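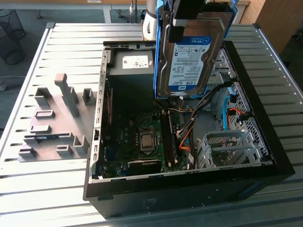
A gripper holding a 1.0TB WD Blue hard drive in its blue caddy over an opened desktop tower.

Home News Interviews Reviews Archive Contact

Search this site Enter keywords Go

Can the machines do the chores yet?

29 July 2022

Nhyira Lamptey has spent most of her working life on the wrong side of a service counter, by her own account. She ran the repair bench at Laryea, a refurbisher of office computers in Iston, before moving to Dedach, where she now leads the group that tries to get robot arms to do what her old bench did. The test programme is called Flasis. Its task list has 155 entries, of which a little over half come from repair shops and the remainder from kitchens, laundries and stockrooms.

I asked her first for a short answer to the question in the headline.

"Some of them, slowly, if you prepare the ground," she said. "If you mean can you buy one, put it in a shop and go home, no."

Preparing the ground takes up a good deal of her time. A desktop computer laid on its side with the panel off is, in her view, a fair test piece. The parts are rigid and their sizes are standard. A 3.5-inch drive has the same outer dimensions whoever made it. The places where parts go are fixed to a metal chassis, and the chassis does not move much if the table is heavy. Compared with a basket of washing, it is a well-behaved object.

"Cloth has no fixed shape, so every grasp is a new problem," Lamptey said. "A drive in a caddy is a box. We know where the faces are. The arm can take it by the sides and carry it. I would not call the carrying solved, but it is not what keeps me at work in the evening."

The trouble begins, she said, in the last few millimetres. A caddy has to enter its bay square. If it is tilted, one edge touches first and the part jams. A person feels that and eases off, usually without noticing. An arm has to be told what a jam feels like, or has to work it out from many attempts, and it must then choose between pushing harder and backing out. Pushing harder is the wrong choice more often than her colleagues would like.

The Flasis team scores insertion separately from transport for that reason. Over the most recent round of drive trials, 805 attempts in all, the arm got the part to the mouth of the bay nearly every time. Lamptey would not give the figure for completed insertions, which she regards as unsettled while the scoring rules are under review. She did say that a trained bench worker swaps a drive in around 4 minutes, including the screws and the cables, and that the arm is timed on the drive alone. 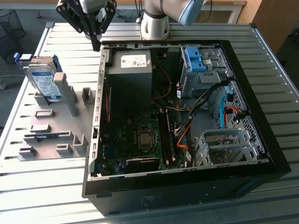
I asked whether leaving out the cables made the comparison unfair.

"Yes," she said. "It is unfair to the person. Cables are the hard part of the job. A SATA plug is small, it is keyed, and it is on the end of something that bends. You have to find the plug, turn it the right way round and hold it behind the head so the cable does not fold. We have done it under good conditions. I would not put it on a shop floor."

Loose wiring also gets in the way of everything else. A lead that crosses the case can hide a slot from a camera or catch on a finger of the gripper. At Laryea the habit was to sweep the cables aside with the back of the hand before starting. Lamptey has asked for the same movement to be added to the task list as an entry in its own right. It has no part number and no finished state that is easy to measure, and the request was turned down twice before it was accepted last November.

The other argument she has had to win concerns fixtures. Her group puts parts in holders on a plate beside the work, each part with its own slot or post. Visitors sometimes object that this is cheating, and that a useful machine should pick a drive out of a heap.

"Go and look at a proper repair bench," she said. "There are trays. There is a mat with compartments for the screws. People use fixtures all day long and it isn't held against them. If a holder costs very little and removes half the failures, use the holder."

She was less sure that the argument carries over to the home. A shop can decide that every drive will stand upright in the same place. A household will not agree to that for its cutlery, or will agree and forget within the week. The kitchen entries on the list are the ones where her results vary most from one day to the next, and she attributes most of the variation to where things have been left.

Memory modules come somewhere between drives and cables. They are rigid, but the slot needs firm pressure on both ends and the board beneath flexes. Processors she prefers to leave alone for the present. The contact area is delicate, the retention lever has to be worked in the right order, and a mistake usually costs the board.

"We have a box of dead boards. I know what each one cost," she said.

On wages and jobs she was brief. Laryea employed 15 people on the bench when she left, and she does not think any of them could be replaced by what is now at Dedach. She thinks the first paid use will be in taking machines apart for parts, where a scratched case does not matter and the same model arrives by the pallet. Putting them back together will come later, and working in a customer's spare room later again.

I asked how much later. She declined to give a year, and said that the last person on her team to do so had been wrong about the screws.

The next Flasis round will add fasteners of two head types and a blanking plate that has to be bent slightly to come free. Lamptey expects the plate to cause more trouble than the fasteners.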